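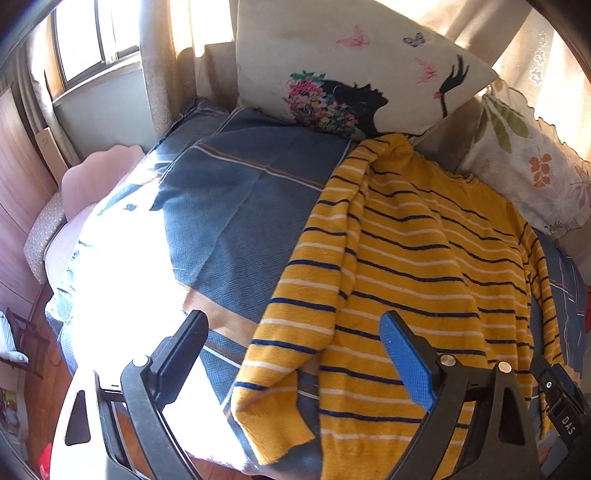
A striped sweater on the bed, with a hand-held gripper open over one sleeve.

Folding the sweater is still the hard part

Anyone who has ever shaken out a sweater, laid it on the bed and had it folded before the kettle boiled may be pleased to hear that they can still outdo some very expensive equipment. The question of when a machine will take over the laundry came up again on Thursday evening at the Kassa reading room, where the monthly talk on home technology drew a bigger crowd than the one on heat pumps did, and where the chairs had to be fetched from the hall downstairs (the good ones, with the backs).

The speaker was Emilian Toma, who spent several years on warehouse automation before moving over to household work at Vesteck, a small company that collects demonstrations of ordinary chores. People go about the chores with a gripper held in the hand, a camera riding along on it, and the recordings are used to train robot arms to do the same thing. Vesteck's clothing set now stands at 3,902 recordings, Toma said, and sweaters are among the slowest to get right.

"A box has the decency to stay a box," he told the room. "You pick up a sweater by the cuff and now you have a different object. You put it down and you have another one."

He spent a good while on sleeves, and it was the part of the evening people were still talking about over coffee. A person folding a knit top will tug a twisted sleeve straight while thinking about dinner. A machine has to find the sleeve first, work out which way it is lying, decide where the cuff has got to, and then take hold of one layer of fabric and leave the layer underneath alone. If it catches the bedspread as well, the whole bed comes along for the ride. Sunlight on the bedding can make it worse, with a bright patch washing out the edge the camera was hoping to follow.

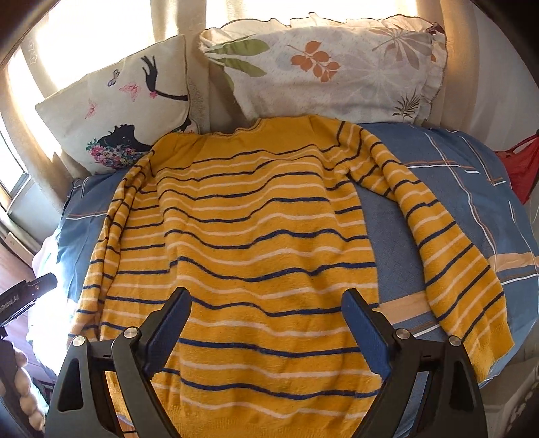
A mustard-yellow sweater spread out on a blue plaid bedspread, one sleeve bunched beside the body.

So how good are the machines right now? Toma was fairly plain about it. In the company's latest round of trials with a two-armed robot, run over the spring, the arms were given 436 garments to fold, one at a time, and finished 166 of them to a standard he said he would put in his own drawer. Towels and pillowcases did best. T-shirts came somewhere in the middle, and anything thick, fuzzy or long in the arm dragged the score down. A person had to step in on a good many of the rest, sometimes only to smooth out a hem and sometimes to start the whole thing over.

The robot was also slow. A single sweater took about 3 minutes when it went well, and Toma played one recording all the way through at normal speed, which got a few sympathetic groans and then, when the second sleeve finally went over, a real round of applause.

Inmaculada Miranda has run the alterations and pressing counter at Grulex for longer than she cares to say, and she had come along straight from work. She was not especially worried about her job. The shop bought a folding machine for flat linens some years ago and she is fond of it, she said, for sheets. "But you have to feed it nicely. If I have already made the thing flat and square, then I've done the part that takes the time, haven't I?" She asked whether a robot could tell a sweater that has been stretched at the neck from one that was knitted that way. Toma said he didn't think so, and wrote the question down.

There was a friendly disagreement toward the end about where such a machine would turn up first. Getachew Yilma, who edits the home pages of the newsletter Wikisine, thought it would be hotels and laundries, where the same few items come through all day and there is a proper table to work on. A bedroom, he pointed out, has pillows and curtains and chairs in it, and the bed is rarely the same height as the last one. Toma agreed that a workroom is easier but made a case for collecting demonstrations in real bedrooms all the same. A robot that has only ever seen a bare white table, he said, is in for a surprise the first time somebody asks it to work next to a floral cushion.

Gayan Uddin, a retired bus mechanic and a regular at these evenings, wanted to know the price. Vesteck doesn't sell a robot and has no plans to, so there wasn't a figure to give him, though Toma did say that the pair of arms used in the trials cost more than his car and that he would personally wait. Uddin said he had a drawer full of sweaters and was prepared to wait too, as long as it wasn't until winter.

Toma left a laundry basket by the door for anyone who wanted to try folding with one of the hand-held grippers, and quite a few did, with a lot of laughing and some very odd-looking cardigans. It is much harder than it looks with two stiff fingers, and several people who had been rather severe about the robot an hour earlier were noticeably kinder about it by the time they found their coats.

The next talk is in July, when Dirk Reinholz will speak about robot lawn mowers and sloping yards. Doors open at 6:30 p.m., and there is no charge. Visitors who can't manage the stairs should ring the side bell and will be let in through the garden entrance.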